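Bimanual table-setting cell, Dallimham lab
Pre-run safety and method checklist, with comments
Date: 2026-01-11
Filled in by: Innes Mowat
Method under check: Kurell policy, version 2, compared with the Crenshaw baseline

1. Emergency stop pressed and released, both arms lose torque
OK. The left arm sinks slowly when torque is off, so keep hands away from the plate side.

2. Arm bases tight on the side rails
OK. Checked with the short key, no movement by hand.

3. Corner plates and clamps on the back rail
OK.

4. Cables free over the full reach of each arm
Comment. The wrist cable of the right arm makes a loop which can come down to the table top. In the March runs a loop like this moved the cutlery, and the result was then counted as a policy error. Please read the logs again before using those numbers. I would like one more cable tie near the wrist, but not tight — the last joint must still turn fully.

5. Gripper fingers open and close, nothing held at start
OK on the left. Right closes a little late, still inside the limit.

6. Floor around the table clear
Not OK. Loose paper and a plastic bottle between the table and the desks. To be removed before the arms are powered for the next block. Yellow cable on the floor behind the right elbow should go in a cover.

7. Start layout agrees with the Plondent protocol
OK. Bowl on plate, fork to the right of the plate, cloth on the far right. The cloth may have small waves, the protocol allows it.

8. Speed limit file loaded
OK. Same file for both methods. If it is different, the comparison has no meaning.

9. Trial log complete
451 trials planned, 221 done. Of these, 9 were stopped by the operator. I have kept the stopped trials in the table as failures for both methods, and marked them with S. Somebody removed them in the earlier draft, and this makes the Kurell result look better than it is.

Decision: the next block can start when points 4 and 6 are closed. Sign below the comment, not over it.
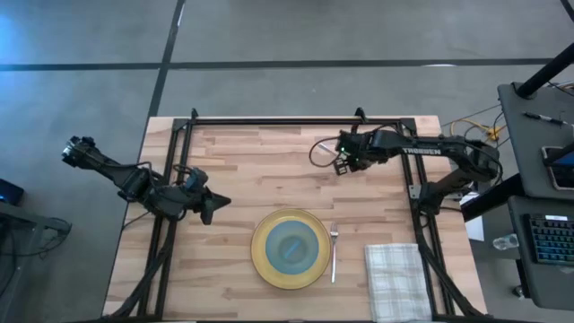
Place setting and both arms, points 4 to 7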